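Atelier : vivre avec les bras sur le plan de travail, nos astuces en vrac
Mise à jour du 18 septembre 2020 - page tenue par l'atelier Prelletti, à compléter

Depuis mars on travaille avec des bras à côté de nous chez Prelletti. Beaucoup de questions des collègues de Fosance qui s'y mettent aussi, donc je note tout ici, vite fait, dans le désordre. Pas un manuel. Le manuel Ondex existe, lisez-le quand même.

Ce qui a changé pour nous
Moins de manutention, ça oui. Le poste de tri des cales, avant c'était deux heures le matin, dos cassé. Maintenant on prépare, on lance, on surveille. Par contre il faut préparer beaucoup mieux qu'avant. Une pièce posée de travers, un humain la rattrape sans y penser. Le bras non.
Autre chose : on reste moins longtemps à la même place. On tourne entre le vernis, le ponçage et la surveillance. Certains aiment, d'autres moins, il faut en parler avant de refaire le planning et pas après.
Et le bruit. Moins fort que la vieille dégauchisseuse mais continu. Bouchons à portée de main, bocal à l'entrée.

Préparer la zone
- Plan de travail dégagé la veille au soir. Pas de crayon, pas de mètre, pas de tasse (oui, la tasse).
- Marquer la position de départ des petites pièces au ruban de masquage. Sur un vernis frais, jamais : attendre 70 heures, sinon le ruban arrache tout.
- Les cales de bois : toutes du même lot. Poncer les arêtes, souffler la poussière. Une écharde et la prise glisse.
- Noter la cote dans le cahier, pas sur la pièce.

Les câbles
Le gros sujet. Prévoir du mou, toujours plus qu'on croit, puis faire faire au bras son trajet complet à vitesse lente en regardant les boucles. Colliers velcro et pas rilsan, on les rouvre tout le temps. Une multiprise par poste, posée là où on ne marche pas. Regarder le voyant avant de partir le soir. On a perdu 17 minutes un matin à chercher une panne - c'etait l'interrupteur.

Le bois verni
Très beau, très pénible. Les reflets des néons gênent pour repérer les défauts. Truc qui marche : se baisser, regarder en lumière rasante, changer de côté, recommencer. Pour les micro-rayures :
1. dépoussiérer au chiffon doux, à sec, sans appuyer
2. eau tiède et une goutte de savon noir, bien essorer
3. sécher tout de suite
4. polish fin, petits ronds, puis dans le fil
Pas d'alcool à brûler, ça blanchit. Pas d'éponge qui gratte, même « juste un coin ».
Feutre adhésif sous tout ce qui est posé dessus. Chez nous une référence à 61 centimes la plaque, on la recoupe au cutter.

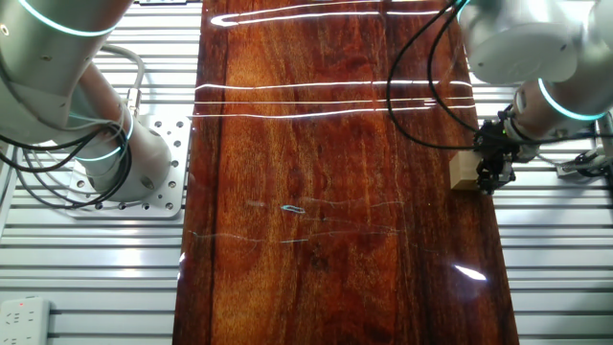
Le poste à deux bras, anneaux allumés, petite cale claire au bord de la planche vernie.

Travailler à côté
- Manches serrées, cheveux attachés, pas de lanière de badge.
- On n'attrape rien sous une pince en marche. Même si ça a l'air arrêté. On met en pause, on vérifie à l'écran, on tend la main.
- Dire à voix haute « je lance ». Bête mais efficace.
- Celui qui surveille ne fait que ça. Pas de téléphone, pas de collage en douce sur l'établi d'a côté.
- Coupures de dix minutes entre deux surveillances longues, les yeux fatiguent plus que les bras.

Pour les nouveaux
Une demi-journée avec quelqu'un qui connait, puis le petit parcours Song (le module d'exercices, sur la tablette de l'atelier). Refaire l'arrêt d'urgence plusieurs fois, main gauche aussi. Et apprendre quand même le geste à la main - quand la machine est en maintenance les commandes tombent pareil.

Reste à écrire : nettoyage des pinces, rangement des chiffons gras (bidon métal fermé en attendant, dehors).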